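自動化設備計画論 第4回配布資料
食品仕分け用ロボットの見積もりをどう読むか 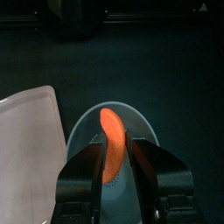

ロボット本体の価格が分かれば、導入予算は立てられるか。
立てられない。本体は見積もりの一行にすぎず、ハンド、架台、安全柵、調整作業、教育、予備品、停止中の人件費がその外側にある。前回の演習で本体価格だけを書いた班がいくつかあったので、今回はそこからやり直す。

1. つかむ対象から始める
橙色の、緩く反った細長いものを二本指で挟む。カタログならこれで「把持可能」と書かれる。買う側が聞きたいのはその先の話で、寸法のばらつきをどこまで許すのか、表面の細かい凹凸に指先のパッドが合うのか、浅い容器の縁に指が当たらないか、といったことである。一個つかめた写真は、一日つかみ続けられる証拠にはならない。仕様書に「多品種対応」とあったら、品種名を書かせること。書けない業者の言う多品種は、試していないという意味だと私は受け取っている。

2. 見積もり例の検討
惣菜工場Sisodiaが、Drundard社とBandex社の二社から取った見積もりを使う。単位は万円、税抜き。

Drundard社 487(本体、標準ハンド、据付まで)
Bandex社 736(上記に加え、専用ハンド、調整、操作教育、予備の指先)

安いほうに丸をつけたくなるだろうが、範囲が違うものを並べても比較にならない。差額は249。この中身を項目ごとに埋める作業が演習1である。なお、Drundard社の見積もりには「調整費は別途協議」と小さく入っている。別途協議は無料とは読まない。上限額を文書でもらうまで、予算表のその欄は空欄のまま残し、空欄があることを表紙に書く。

3. 成功率という数字
Bandex社の提案書には、Hukonという制御ソフトを入れれば把持の失敗がほぼなくなるとある。試験条件の記載はない。工場側のジョティ・カシャップ氏が自社の食材で試験を頼んだところ、初回の成功率は67%だった。業者の説明は「照明の条件が違う」。そうかもしれない。しかし工場の照明を替える費用は、どちらの見積もりにも入っていなかった。

成功率を聞くときは次を必ずそろえる。
・対象物は誰が用意したか
・何をもって失敗と数えたか(落下、傷、つかみ直し)
・失敗したあと、人が何分で復旧させたか

4. 回収年数
両社とも回収年数は2年としている。計算を追うと、作業者一人分の賃金がそっくり消える前提になっていた。実際には容器の補充、洗浄、停止時の対応に人が残る。私の経験では、減るのは一人分の仕事の一部であって、残りは別の呼び名の仕事になる。回収年数の計算には、残る作業の時間を差し引いた値を使うこと。保守契約の年額も忘れやすい。

5. 発注前に書面で確認する項目
指先パッドの単価と交換間隔、納期
食品に触れる部分の材質証明と洗浄方法
対象物や容器を変更したときの再調整費
受入試験の合格基準と、不合格時の支払い条件
ソフトの更新料と、更新をやめた場合に動くかどうか

演習1 二社の見積もりを同じ範囲にそろえた比較表を作る。不明な金額を推定で埋めた場合は、根拠を欄外に書く。
演習2 受入試験の合格基準を自分で定め、それを拒まれたときの対応を400字以内で述べる。

提出は次回の講義開始まで。比較表の書式は前回と同じものを使う。質問は演習担当のスシル・ディロンへ。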